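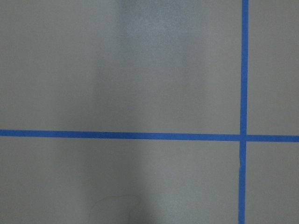

Gridley 2: Workcell Calibration and Planning Software
Reviewed by the Shared Equipment Office, Manipulation Laboratory

Summary of findings

Gridley 2 is a software package from Trutora for teams that run a robot arm over a flat work area and need the arm, its wrist camera and its motion planner to agree on where that area is. The laboratory used it for one term on two workcells. We recommend it for groups that move or re-tape their work surfaces often. We do not recommend it for groups that depend on force control, for reasons given below.

What the software does

The package has three parts. The first finds straight lines of colored tape in wrist camera images and builds a map of the surface from them. The second solves for the position of the camera relative to the gripper. The third passes the resulting surface to the planner as a keep-out plane, with named zones that a task script can call on. Trutora sells the three together, and they cannot be licensed separately.

Our surfaces are matte gray with blue painter's tape, and the tape is laid by hand. Most of the calibration tools we have used before expect a printed board. Gridley accepts tape as it is and fits a line to each strip, ignoring short irregularities along the edges. A small wrinkle near a crossing did not shift the fitted line in our trials. The user may also mark a strip as "approximate," in which case the solver gives it less weight.

Installation

Setup on a Linux workstation took one afternoon. The installer checks the robot driver version before making any changes, and it declined to continue on our older cell until the driver was updated. Yayra Gbeho, who carried out both installations, noted that the error message named the exact package required. The written guide is clear up to the network section, which still describes screens from the previous release.

Perception

Line detection was tested on 200 images from each cell. On the first cell, 168 were accepted without any change to the default settings. The rejected images nearly all had strong reflected light on the surface, and the detector had placed a false edge where the bright area met the darker gray. Raising the color saturation threshold corrected most of these. We would prefer that this setting appear on the main panel; at present it is found under Advanced, then Filters.

Faint marks and fine threads were ignored, as they should be. Tape crossings are treated as the anchor points of the map, and at least one must be visible for an image to count. Users whose tape layout has few crossings should plan their viewing poses with this in mind.

Planning and control

Once the map is saved, zones can be named and given rules, such as a lower speed limit or a fixed approach direction. Plans were smooth and the planner respected the keep-out plane in every run we recorded. Planning time rose noticeably when more than six zones were active. Sowmya Lobo compared the output with that of Ponico, our current planner, and found the paths slightly longer but more consistent from one run to the next.

Force control is limited. The software will stop the arm on contact, but it offers no way to hold a steady pressure, and the setting labeled "soft contact" changes only the approach speed. Wiping and polishing tasks therefore still need a separate controller.

Logging

Each session writes a plain text log and a folder of images -- a welcome choice, as both can be read without the vendor's viewer. Logs are not rotated by default. One of our cells had stored 1642 images before the limit was set to 300.

Support

Two requests were sent to Trutora. The first was answered the same day with a corrected configuration file. The second, concerning the outdated network section, remains open.

Recommendation

The Office will renew one license for the first workcell in September. The second workcell will stay on Ponico until force control is improved. Groups wishing to try the software may apply to Agnes Isaksson for access, and should bring a sketch of their tape layout to the first appointment.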